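Product review: Erar Ledger for small business owners
September 2024

The Perberg Enterprise Centre assesses bookkeeping products on behalf of its member businesses, most of which are sole traders or family firms in their first years of trading. Erar Ledger was trialled from February under a standard licence costing $72 a month, with a one-time setup fee of $80.

Invoicing is the strongest part of the program. Templates are plain and easy to edit, and overdue accounts are listed on the opening screen. The trial file held 1406 transactions, and searches by customer or amount were completed without noticeable delay. 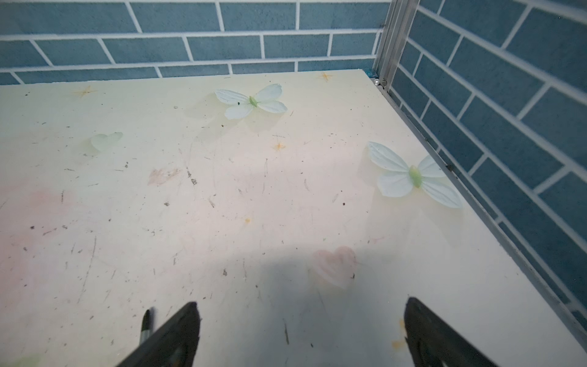
Payroll is less satisfactory. Leave balances must be entered by hand, and the licence does not cover casual staff whose hours vary from week to week. Members who employ casuals may prefer Nigatu, reviewed previously, although its invoicing is more limited.

Bank feeds worked as described. Imports are capped at 500 lines per file, so a busy retailer will need to divide older records before loading them. Telephone support is offered on business days only.

The Centre recommends Erar Ledger for service businesses with no more than a few permanent employees. Members moving from Sketetti should export their customer list before cancelling that subscription.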